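Relatos | Taller de escritura técnica

EL ACTA DE LA SESIÓN

El Club de Automatización del Instituto Zinchenko celebró su sesión ordinaria a la hora prevista. La presidía la profesora Hanna Palamarchuk, que exigía constancia escrita de todo, incluidos los silencios.

El ejercicio asignado al segundo equipo consistía en acercar la pinza a un conector azul en el interior de un ordenador abierto. Rostyslav Romaniuk se hizo cargo del mando. Stella Mugo tomó asiento a su lado, con el cuaderno del club sobre las rodillas.

- Proceda - dijo la profesora. 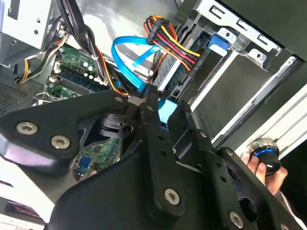

Stella anotó la hora y esperó. Llevaba 40 páginas de intentos en aquel cuaderno, firmadas todas por ambos, y en ninguna constaba que Rostyslav se marcharía en diciembre. Él se lo había comunicado aquella mañana, en la escalera, con la misma voz con que leía los reglamentos.

- Se ruega al operador que indique su estado - dijo ella, conforme al procedimiento.

- En espera.

- ¿En espera de qué?

La profesora Palamarchuk levantó la vista. La pregunta no figuraba en el protocolo. Rostyslav mantuvo los dedos en el mando y tardó en contestar.

- De que la secretaria lo apunte.

Stella escribió entonces una línea, la tachó y volvió a escribirla. La presidencia solicitó lectura de lo anotado. Ella cerró el cuaderno y pidió, con el debido respeto, que se aplazara hasta la sesión siguiente.

COMENTARIOS

Melaniia Yatsenko: Me quedo con la línea tachada. ¿Habrá continuación?

Yevdokiia Antoniuk: Muy correcta la profesora. Tuve una igual.

© Revista Boditz. Reservados todos los derechos | Contacto | Volver arriba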